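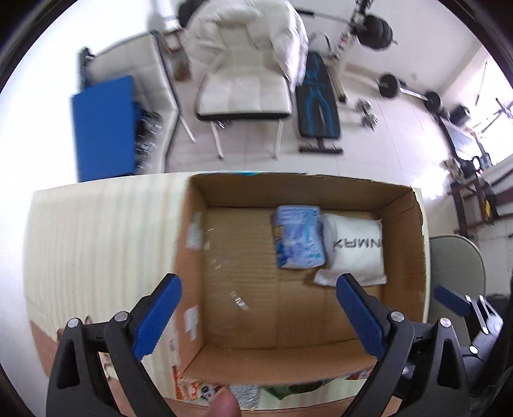

Workshop > Notebooks > Chores bench

July 2021

Back on the packing job for Firnov. The question is still the same one – can a machine put groceries and bits of packaging into a box yet, or is that still ours? My feeling is not yet, but it's closer than it was in the spring.

Total on the log is now 1073 picks, 300 of them new this round. Of the new ones, 82 were dropped or went in squashed, and nearly all of those were soft things: snack packets, foil packs, cloth bags. Stiff cartons are a doddle, I've stopped worrying about them. Anything crinkly and shiny is a pain, the jaws close on a fold of wrapper and the weight inside slides off to one end.

Tried the Sandhu settings (slower close, lighter squeeze) and I really like them! Foil is better, cloth much the same. Fabric bags still want to fold over on themselves once they're in the box, and then the next item lands on top of a handle and you can't get either out again. I do that by hand without thinking, a sort of tuck with two fingers, and I haven't a clue how to write it down as a rule.

Longest run without a drop was 107, all cartons, so don't quote it to Grekby.

To do before September: new pads, a deeper box, ask Priva about bags with stiffer handles.

Recent entries
Folding tea towels, second go
Pad wear and cleaning
Sorting screws by length
Loading the dishwasher rack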